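Themen > Haushalt > Waschen > Thread von Kalkidan Worku

Waschküche, Teil 1. Nach dem Umzug habe ich die Wäsche neu organisiert und schreibe hier auf, wie es jetzt läuft. Mehrere haben danach gefragt, deshalb als Thread.

Ausgangslage: Haushalt mit zwei Erwachsenen und zwei Kindern. Im alten Haus stand alles im Keller, vier Körbe nebeneinander, sortiert nach Farbe und Temperatur. In der neuen Wohnung ist dafür kein Platz.

Jetzt wird nach Zimmer gesammelt. Jeder hat einen Korb im eigenen Zimmer, und wenn der voll ist, kommt er vor die Maschine. Sortiert wird erst dort. Meistens ist fast nichts zu sortieren, die Kinder tragen ohnehin nur Blau und Grau.

Maschine ist ein Frontlader. Ich stelle den Korb direkt unter die Öffnung, Tür ganz auf. Was beim Ein- oder Ausräumen herunterfällt, landet im Korb und liegt nicht auf dem Boden. Früher habe ich nach jeder Ladung Socken hinter der Tür gesucht.

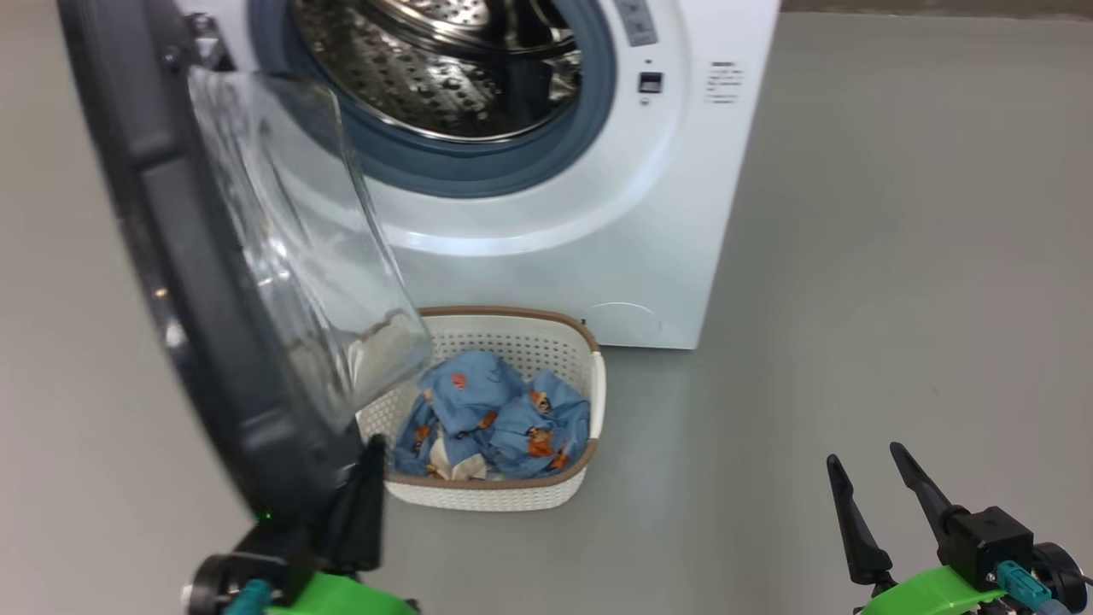

Zum Korb selbst: Kunststoff mit durchbrochenen Seiten. Ich hatte vorher einen Stoffsack von Dinsa, der war faltbar und sah ordentlich aus, aber feuchte Handtücher haben darin nach einem Tag gerochen. Seit die Luft durchkommt, ist das weg.

Bettwäsche: Reißverschlüsse und Knöpfe zu, auf links drehen, einzeln in die Trommel. Wenn der Bezug offen ist, sammeln sich alle kleinen Teile darin und kommen als nasser Klumpen wieder raus. Bedruckte Kindersachen auch auf links, der Druck hält länger.

Waschmittel: Pulver von Sustero für Weißes und Handtücher, flüssig von Halen für den Rest. Bei den Kindersachen 40 Grad, bei Handtüchern 60. Weichspüler benutze ich nicht mehr.

Vor jeder Ladung mit der Hand durch die Trommel. Letzten Monat lag noch ein Haargummi drin und einmal ein Bleistift. Der Bleistift war mit einer Ladung Hemden gelaufen. Die Hemden sind jetzt Gartenhemden.

Gummidichtung: nach der letzten Wäsche des Tages mit einem trockenen Lappen auswischen, auch unten in der Falte. Dort sammeln sich Wasser und Fusseln. Tür danach offen lassen. Kiros Zeleke aus dem zweiten Stock macht das seit Jahren so und hat noch die erste Dichtung.

Flusensieb einmal im Monat, bei mir immer am Ersten. Flaches Blech drunter, altes Handtuch davor, Deckel langsam aufdrehen. Im November waren es 88 Cent und ein Legokopf.

Nische ausgemessen, weil gefragt wurde: 117 cm breit, 107 cm hoch bis zum Fensterbrett. Neben die Maschine passt ein schmales Regal, das von Grorus ist bestellt und noch nicht da. Bis dahin steht das Waschmittel auf der Fensterbank.

Trocknen: Ständer im Flur, bei gutem Wetter auf dem Balkon. Bettwäsche hänge ich über die Tür, geht auch. Einen Trockner haben wir nicht und im Moment ist auch keiner geplant.

Nachtrag zur Frage nach den Uhrzeiten: Laut Hausordnung darf bis 21 Uhr gewaschen werden. Ich stelle die letzte Ladung um 18 Uhr an, dann hängt sie vor dem Abendessen der Kinder zwar noch nicht, aber vor dem Schlafengehen.

Teil 2 kommt, wenn das Regal steht. Dann auch etwas zu Wolle.

Kontakt | © Kalkidan Worku | Nach oben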